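Zindmont Wire Drawer and Shelf System
Section 4: Fitting the pull-out runners

Read this section through once before you start. You will need the two runners marked L and R, the bag of short screws, a level, a pencil and a cross-head screwdriver. Do not use a power driver on the short screws. The heads strip easily.

CAUTION: The cabinet must be fixed to the wall before any runner is loaded. See Section 2.

1. Empty the cabinet and remove the door, or open it fully and wedge it.

2. Measure 86 mm up from the cabinet floor on the left side and make a pencil mark near the front edge. Make a second mark at the same height near the back.

3. Repeat on the right side. Lay the level across the two front marks, then across the two back marks. Correct the pencil marks now if the bubble is off center.

4. Hold runner L against the left side with its lower edge on the marks. The stop tab goes to the rear.

5. Drive the front screw first, then the back one. Leave both a half turn loose.

6. Fit runner R the same way.

7. Check the inside width between the runners, front and back. It should read 692 mm in both places. If the back is narrower, the cabinet is out of square and needs a packing strip behind one runner – strips are in the small parts bag.

8. Tighten all screws by hand.
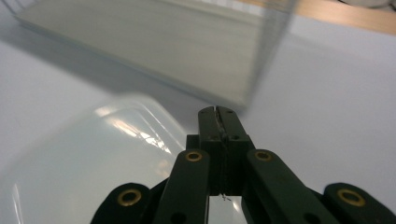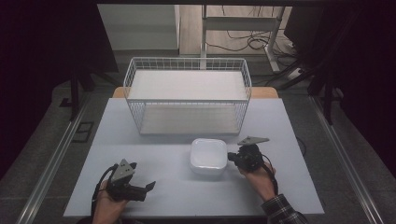 Loading comes after the runners have been checked empty. Slide the drawer in and out several times and listen for scraping. Once it moves freely, start with light items and put them at the back. Open wire, like the white mesh basket on the gray tabletop, lets you see what is inside without pulling everything forward, but small objects can slip through the sides. Put clips, seed packets and similar things in a closed box first, and stand that box in the drawer. Keep heavy jars in the middle, over the runners' center line.

NOTE: The drawer is rated for even loads only. Do not lean on it when it is open, and do not let children use it as a step.

Adjusting a drawer that sticks

9. Take the drawer out by lifting the front edge and pulling toward you.

10. Loosen the back screw on the side that sticks. Move the runner up or down by the width of a pencil line and tighten again.

11. If the drawer rolls open by itself, the front of the runners is too low. Raise both front ends by the same amount.

12. Wipe the runners with a dry cloth. Do not oil them – oil collects dust and the rollers will drag.

Replacement runners are sold in pairs under part number 267. Go on to Section 5 for the door.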